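Progress report, Esstead snack and supply table
Sent in 22/04/2020

Hi all,

I know you asked for a page and I'm going to run over, sorry, there's a lot to fit in this time! Quick version first: the grant from the Malinowski fund is doing what we said it would, the reading evenings are still going (by phone now, more on that further down), and we have 375 dollars left to carry us into summer.

So, the reading evenings. When I last wrote, in February, we were meeting at the Esstead hall once a week and I was fretting about the heating. That feels like a long time ago. We got in seven evenings before we had to stop, and the last few were the best we've had. The beginners' group finished the bus timetable unit and went straight on to letters from the landlord, which they asked for themselves. The other group got stuck into short stories. One of them was set in Mostar, and that led to a whole evening on bridges and rivers that I hadn't planned for at all (I threw out my lesson sheet after ten minutes and I'm glad I did).

The part of the budget I get asked about most is refreshments, so let me go through that. People come to us straight from work, often with no dinner, and they read a lot better with something in them. We buy drinks and small things like mints, and we put them out in baskets so folks can help themselves.
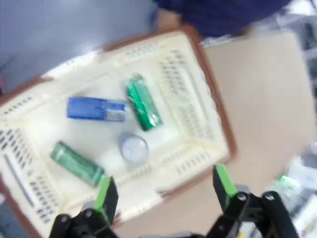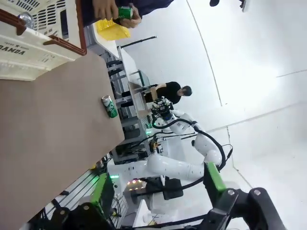 Attendance is the number I'm happiest with. Nine people started in the beginners' group and all nine were still coming when the hall closed. The story group goes up and down a bit more because of shift work, but it has settled into a regular crowd who save each other seats.

Since the hall shut we've moved to phone calls. I ring each learner, we both have the same page in front of us, and they read to me for as long as they feel like it. Some like it better than the hall! One lady told me she'd never have read out loud in front of the others, and now I can hardly get her off the line. Others find it hard going with kids in the house, and three have asked to pause until we can meet again. I've told them their places are safe.

Packets of reading go out by mail. Postage is costing more than I guessed, so I've moved what was left of the hall rent over to cover it. I hope that's okay with you, and if it isn't, please shout soon.

I also said I'd look into Woltitix for keeping our sign-in records. I tried the free version for a couple of weeks. It's fine for names and dates, but it wouldn't let me write notes on what each person is reading, and that's the bit I need. I'm back to my notebook for now and the software money hasn't been touched.

Still to do before the next report: order the large-print books, get the second set of letters copied, and find out from the hall whether our cupboard can stay where it is. Receipts are coming in a separate envelope.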